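**Yoghurt keeps coming out thin – what am I doing wrong?**

**stisside_dairy** wrote:

I've made yoghurt at home since January and the last few batches have been like pouring cream. I use whole milk from the supermarket, the Zuvus starter sachets, and an old Brotix yoghurt maker with the glass jars. I heat the milk to 85, let it drop to 43, stir in the starter and leave it for six hours. The taste is fine, a bit mild. It just won't set.

Same milk as before, same jars. I did open a new box of sachets.

---

**Ionuț Căpraru** wrote:

How long do you hold it at 85? If you take it off the heat as soon as it gets there, you lose a lot of the thickness. Hold it for 20 minutes, stirring now and then so it doesn't catch. My grandmother never owned a thermometer and kept hers just under the boil until it had gone down by a finger's width in the pan.

Six hours is also short for a mild culture. I do nine.

---

**whey_too_much** wrote:

I don't agree about the holding time. I bring mine up to 85 and take it straight off, and a spoon stands up in it. I'd look at the starter first. Freeze-dried sachets vary from box to box, and if they've sat in a warm warehouse they're half dead before you open them. Buy a small pot of plain live yoghurt, use two tablespoons per litre, and see if that sets. 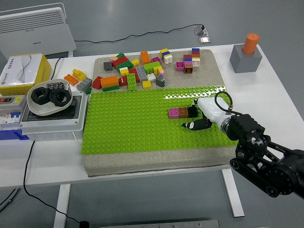 If it does, bin the sachets. If it doesn't, the yoghurt maker is running cool. Fill the jars with water at 43, switch it on and check them after two hours. Mine was an older Brotix and it had dropped to 36 in the corner jars. I wrapped a towel round it for a year before I gave in and replaced it.

---

**Ionuț Căpraru** wrote:

Are you using whole milk as well? Some of the richer ones will set whatever you do to them. With ordinary supermarket milk I can tell the difference between held and not held every time.

---

**whey_too_much** wrote:

Moldovan, the gold top. So yes, it's richer. Fair point, but I still think it's the starter.

---

**pan_and_ladle** wrote:

You can stir in 40 g of skimmed milk powder per litre before heating and stop worrying about all this. Or strain it through muslin overnight.

---

**Ionuț Căpraru** wrote:

Powder works but I find it chalky. Straining is fine if you like it Greek style – you do lose a third of it to whey.

---

**stisside_dairy** wrote:

Thanks all. I did the water test tonight and the jars were at 42 in the middle and 41 at the edges, so the machine looks all right. I haven't been holding the milk at all, so I'll do the 20 minutes and leave it for nine hours with the same sachets. If that's thin as well I'll try the live yoghurt.

Does it matter if I move the jars while it's setting? I've been lifting the lid to look.

---

**whey_too_much** wrote:

Yes. Leave it alone until the time's up, then straight into the fridge overnight before you stir it.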